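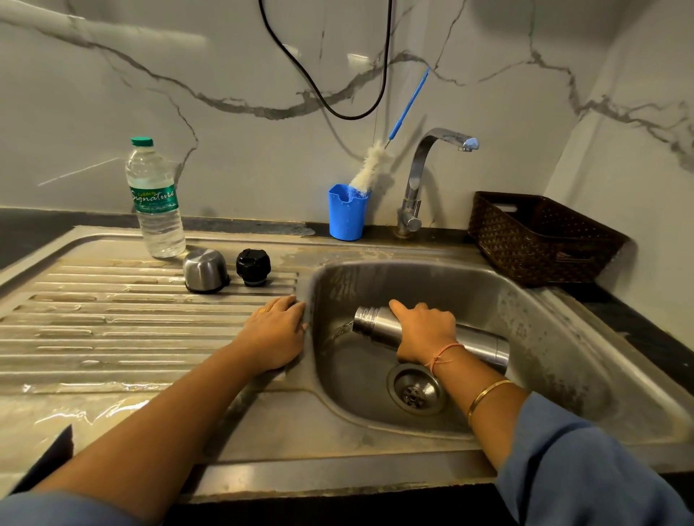

Subject: Re: [local] Grendness contract - what did we vote on??

Hi all,

Sorry for the long gap, I was on nights most of last week and my brain was mush. I wanted to answer Walter's message properly because a few people have asked me the same thing in the parking lot.

Walter Villca wrote:

> I read the summary twice and I still can't tell if the new
> overtime language covers the people who came over from Varma
> in January. The old contract listed both sites by name. The
> new one just says "covered employees." My sister-in-law is at
> the Varma building and her supervisor told her she's on the
> old terms until the fall. Is that right? And why did we only
> get the full text the night before the vote? I voted yes but
> I'd like to know what I voted yes to.
>
> Walter

OK so, first part. Yes, she's covered. "Covered employees" is defined way in the back, in Appendix C, and it says anyone on the Grendness payroll in an hourly job at either building. Her checks say Grendness now, so she's in, from ratification on. Her supervisor is mixing this up with the health plan, where the Varma folks really do stay on the old one until open enrollment. Two different things, and I can see how they got mashed together (the company's own handout has them on the same page, in the same box!).

If she worked any overtime past the eight hours since ratification and it got paid at the old rate, she should hang on to the stubs and talk to a steward. We've already got 2 grievances in on exactly this and I'd be happy to add a third.

Second part, the late text. You're right and I don't have a great answer. The lawyers were still going back and forth with Jarnent (that's the outfit Grendness hired to do their bargaining) over the scheduling article, and we didn't have clean copies until late afternoon. Some of us wanted to push the vote back a week. I was one of them and I lost - the worry was that the retro pay offer would expire. I still think a week would have been fine, but it was a fair argument and I don't want to pretend anybody was hiding stuff.

For the folks who weren't at the count: 886 of us were eligible and 619 voted. That's better than last time, though I'd love to know where everybody else was. The Varma building had its own ballot box this round and I think that helped a lot.

One more thing while I have you. The tariff petition that's been going around, the one about the Grasitia parts, is NOT from the local. It may be a perfectly good petition, I haven't made up my mind, but we haven't taken a position and it shouldn't have our number at the top. If you're the one passing it around, please just take the number off and carry on.

I can send the full contract to anyone who wants it. It's long and the scan is a little crooked starting at Article 13, but you can read it. Write me off-list so we don't fill up everyone's inbox.

Walter, tell your sister-in-law she can call me any time after 3, I'm usually up by then.

Dee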